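Stendside Workshop Notebook
Counter service: sandwiches, tray and cold drinks
Entry date: 5 July 2022
Entered by: Magnus Skinner
Read and initialed by: Vlastimil Beneš

1. Purpose of the entry

This entry records the counter layout for the sandwich service and the present state of the wrapping question. It continues the notes opened in February, when the service was moved from the side shelf to the main table. Colleagues who have only the February pages should treat the layout given there as withdrawn. The wrapping notes from that month remain valid except where corrected below.

The job is numbered 1064 in the workshop register. The earlier job, 963, dealt with the drinks only and is closed.

2. Layout of the table

The tray goes in the middle and is kept clear until an order is made up. In February the tray was placed at the front, and whoever was serving had to reach across it to get to the drinks. V. B. objected to this at the time and his objection is now accepted.

The sandwiches are served from the round wicker basket. The clear acrylic bin for the bottles stands at the back, in two rows, so that the front row can be taken without disturbing the one behind. Packaged goods are kept in a white bin to the side. The cream-white tray was chosen over the darker Rato tray because crumbs and drips show on it at once and it is therefore wiped more often. The raised rim is thin but sufficient for one sandwich and one drink. It has not been judged for two drinks and should not be used for two until that has been done. 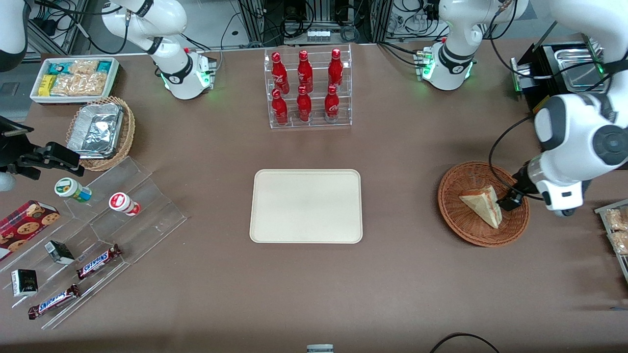
3. Wrapping

The following points are agreed.

Film is cut to length before the sandwich is placed on it. Cutting afterward drags the top slice out of line, and the filling follows.

The fold is made along the long side, then the ends are gathered. One end may be twisted. The twist should be small and tight, and should be made at the narrow end of the sandwich, where there is least bread to crush.

Labels, where used, go on the flat side. A label across the cut face hides the filling, and customers at Dovwood have told us more than once that they choose by looking at the filling. The February note recommending a band around the middle is withdrawn for this reason.

The film now in use is from Tichý, stock number 1418. It clings well to itself and less well to the bread. M. S. considers this an advantage. V. B. has reserved his opinion until a full box has been used. The film has one fault, in that it creases easily when gathered and the creases catch the overhead light. Under the counter lamp the glare is enough to obscure the contents from certain angles. A lamp with a frosted cover has been requested. No reply has been received from stores.

4. Fillings and how they present

The three-slice sandwich is to be stood with its cut face upward wherever the display allows. In this position the fillings read as bands between the slices, and a customer can tell one kind from another without lifting it. The green filling is spread thinly and the orange one more generously, and the difference is plain at the cut. 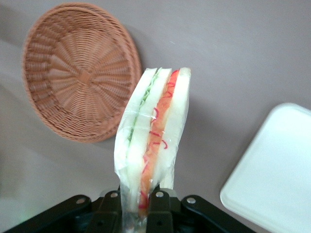

The thinner band is a matter on which the two of us do not yet agree. V. B. would like it brought to the same depth as the other so that the sandwich looks even. My own view is that a deeper green layer makes the bread damp by early afternoon, and that an uneven sandwich which keeps is preferable to an even one which does not. The question should be settled by making up both kinds in the morning and opening them at two o'clock. Until that is done the thin layer stands.

The middle slice is also under review. It adds height, which helps the sandwich stand, but it is the first part to dry at the cut. A softer loaf has been suggested. The baker has been asked for a price and for a sliced sample, and the sample is to be wrapped in the present film so that only one thing is changed at a time.

5. Handling

Sandwiches are to be lifted by the lower end, without pressure on the cut. The wedge-shaped ones are to be taken by the crust side where possible. Pressure on the point of a wedge closes the bread over the filling, and it does not recover.

Bottles are lifted straight up out of the bin. They are not to be tilted against the side, as the acrylic scratches and the scratches cannot be polished out with anything we have on the shelf.

6. Outstanding items

Morning and afternoon comparison of the thin and deep green layer. M. S. to make up, V. B. to open.

Tray to be judged with 2 drinks.

Frosted lamp cover. Ask stores again.

Lining for the wicker basket. Plain paper has been proposed. V. B. prefers a washable cloth and will bring one in.

Correct the February layout drawing or strike it through. The copy pinned by the sink is the old one and should be taken down.

7. Note added by V. B.

Read and agreed, except section 4. I maintain that the green layer is too thin.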